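敞篷车软顶养护：自己动手也能做得很漂亮

2019/11/6

车友们好！入秋以后问软顶怎么洗的人特别多，我九月刚把自己那台Zakberg的布顶从头到尾做了一遍，效果好得让我绕着车转了好几圈，赶紧把步骤写下来。

先说要准备的东西：软毛刷、吸尘器、超细纤维毛巾、Trindetti布顶清洁剂，还有一瓶500毫升的Prarnater防水喷剂。硬毛刷千万别碰，布面起毛就回不去了。
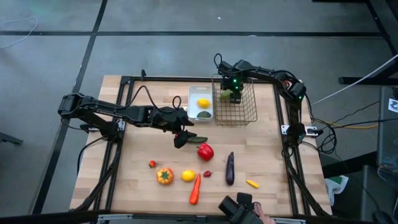
阅读时间：2分钟

第一步，车停阴凉处，顶篷完全合上锁好。用吸尘器顺着布纹走一遍，接缝和后窗边缘多停一会儿，那里最爱藏沙子。

第二步，清水打湿整个顶篷，分块喷清洁剂，刷子轻轻打圈。泡沫变灰别慌，说明脏东西出来了，看着特别解压！刷完一块冲一块，别让泡沫干在布上。

第三步，毛巾按压吸水，然后晾透。我一般放一整夜，车库潮的话再多等半天。

第四步，用遮蔽膜把玻璃和车漆盖好，薄薄喷两遍防水剂，中间隔一小时。第二遍换个方向喷，不容易漏。喷完24小时内不要淋雨，也不要开合顶篷。

密封胶条顺手擦一层硅脂，冬天开门不会吱吱响。机械铰链的润滑各家不同，Tshabalala改装顶的朋友请看随车手册上的油品型号。

这样做一次，防水最多能撑3,000公里的风吹雨淋，之后泼点水试试，水珠不滚了就该补喷啦。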